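The first thing I learned at Fullico is that picking up a paper cup is hard. The second thing is that picking it up badly, over and over, is worse than not picking it up at all, because somewhere a machine is going to learn it from you.

I'd asked for a day with the people who make the examples. Everybody writes about the robots (I've done it myself, twice, for this magazine), and I had a hunch the more interesting job was a step further back, with the folks who spend their shifts showing a computer what hands do. Fullico said sure, come on over, wear comfortable shoes. They have two floors above a tile showroom, and in December the stairwell smells like wet coats.

Eugénie Moulin runs the collection team. She used to teach violin to kids, and boy, does it show. She stood behind me while I strapped in and corrected my elbow before I'd touched a thing.

"You're holding it like a hair dryer," she told me. "Hold it like it's your hand."

The "it" is a gripper you carry around, two curved fingers on a light gray body, with a camera looking out over them. You do the chore, the camera watches, and the recording goes off to be cleaned up and fed to the model. There's no robot in the room at this stage, which I have to say was a bit of a letdown for about a minute. Then I tried to line up those two fingers with something smaller than a loaf of bread and got a lot more interested.

My team for the day was working what they call the office list. Clear a desk, throw out a wrapper, push in a chair, fetch a cup of water and set it down without a flood. Each try is an episode, and a good episode is short, smooth and a little boring. The target was 400 for the day across the whole crew. By lunch I had contributed 49, of which Eugénie was willing to keep 2.

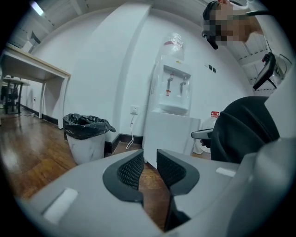 What sank the other 47? Hesitation, mostly. I'd reach, stop, think, and reach again, the way you do when you're trying hard. A person watching would forgive that. The model, Eugénie says, treats the stop as part of the job – it'll learn to pause in midair in front of a cup as if waiting for permission. I also kept sneaking in help. A nudge with my knee, a quick steadying touch with my free pinky. None of that is any use to a robot that has no knee.

And then there's variety, which the team frets about more than anything else. If every cup starts in the same spot, you've taught the machine about the spot. So they shuffle. They move the furniture, they swap left for right, they go work in other people's offices. They've recorded at Pichon, an accounting firm down the street, and at Salletow, where the break room is apparently so cramped that two people can't pass each other with their equipment on. Those recordings turned out to be some of the best they have. Tight, awkward, full of odd angles. The tidy ones from the early weeks got mostly thrown away.

I asked whether it ever feels strange, handing your habits over like that. Eugénie shrugged. She can spot her own people in the data, she said, just from how they approach a handle. One comes in low. Another always overshoots a hair and drifts back. When the first model trained on their work ran on a real arm over at Tritel, the customer that's paying for all this, she watched it reach for a drawer and recognized the overshoot right away. She laughed so hard she had to leave the room.

The afternoon went better for me. I quit thinking about my wrist, let my breath out before each reach, and strung together a run of wrappers that got a nod. Episode 1842 on the project log is mine – a wrapper, a clean grab, a drop. I'm told it passed review on December 22, 2023, and I've been bragging about it at dinner ever since.

My forearm hurt for two days. I still catch myself coming at the coffee mug from the side, thumb and one finger, nice and smooth, no stopping.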